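Thread: Purple cartoon tablecloth – wash it, wipe it, or give up?

Niltthorpe Home & Kitchen Board > Linens and Laundry

plumporchard
Member, 843 posts

Hi everybody! I hope this is the right section, I went back and forth between here and Thrift Finds and finally decided the laundry people would know best.

So I have this purple tablecloth, the woven kind, with funny little cartoon figures printed all over it, and I love it more than I probably should. I picked it up at the Skendum church sale back in February for 4 dollars (it was folded up under a pile of curtains and I very nearly walked past it) and it has been on our white table pretty much ever since. The grandkids each have their own favorite figure and there's some serious negotiating over who gets to sit where. The green dog is the one they fight over.

The trouble is the drinks. We had the whole gang over for cards, and between the juice and the iced tea I think more went on the cloth than went in the kids. I was gathering everything up to take it to the sink.

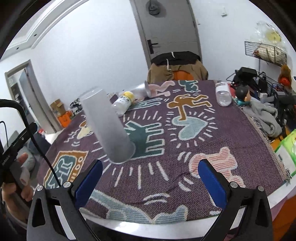 Cups and bottles still down, green dog holding his ground

Now I don't know what to do with the cloth itself. I've only ever wiped it with a damp rag because I'm scared of what the machine will do to the print. It's starting to smell a little like old juice, though, and my daughter says that's disgusting and she's right. Has anybody machine washed one like this? Cold, warm, vinegar? There's no care tag left on it, just a couple of threads where one used to be.

Thank you in advance, you all saved my wool blanket last winter and I haven't forgotten it!

tealkettle39
Member

Oh I love that! The orange fellow balancing on one arm made me laugh out loud, he looks like my brother at a wedding.

I'd machine wash it. Cold water, gentle cycle, inside a pillowcase if you're nervous, and hang it over the shower rod. I've done this with a printed woven cloth for years and the colors are still good. Skip the dryer. I put mine in the dryer one time when company was coming and it ended up a hand's width short on both ends.

Bramblegate
Senior Member

I'm going to disagree with tealkettle, with love. Purple is a bleeder. I had a purple runner that turned every cream-colored thing on it a sort of sad lilac, and that was in cold water too. With all those cream outlines and little lines around the figures I would not take the chance. Bathtub, cool water, a squirt of dish soap, move it around with your hands for a few minutes and get it out again. Don't let it soak overnight whatever anybody tells you.

tealkettle39
Member

Mine is navy and it never ran, so I guess we just had different luck. But I do think a tub full of wet tablecloth is a lot to ask of a person's back!

Bramblegate
Senior Member

That's fair. My back complains too – I sit on the step stool to do it.

oldspoondrawer
Member

Test a corner before you do either one. Wet a white washcloth, put a drop of soap on it, and press it on the purple for a minute. If the washcloth stays white you can follow tealkettle, and if it doesn't, follow Bramblegate, and then you two can quit fussing :)

For the smell I use half a cup of white vinegar in the rinse. It's gone by the time it dries.

Also, are those frosted cups the Siltis ones? I've been trying to find tall ones like that for my porch. I had a set and they went cloudy and then one by one they went missing.

plumporchard
Member, 843 posts

You are all wonderful. I'll do the corner test tonight after supper.

Oldspoondrawer, I wish I could tell you! They came in a box of kitchen things from my sister-in-law and I never looked for a name. They're good for kids, that's about all I know. I did see tall ones at Tilahun's out on the highway, but that was a while back and they may not carry them anymore.

quietpantry
New Member

First post, hello! Am I the only one who would put a clear vinyl sheet over the top and be done with it? You'd still see every figure and the juice would wipe right off. Mine was cut from the roll at the hardware store.

Bramblegate
Senior Member

Welcome! You're not the only one, but I can't stand my arms sticking to it in the summer. And I like to feel the cloth.

tealkettle39
Member

I'm with Bramblegate on this one, mark the calendar.

plumporchard
Member, 843 posts

Quick update! I did the corner test and the washcloth came away with the faintest bit of pink on it. I looked at it under the kitchen light and then under the bathroom light and it's definitely there. So it's the bathtub for us, with the vinegar in the rinse, and I've borrowed the step stool idea too. Bramblegate, how do you get the water out of yours without wringing it?

Bramblegate
Senior Member

Roll it up in two big bath towels and kneel on it. Then straight over the rod, and pull the edges square while it's damp so you don't have to iron the poor dog.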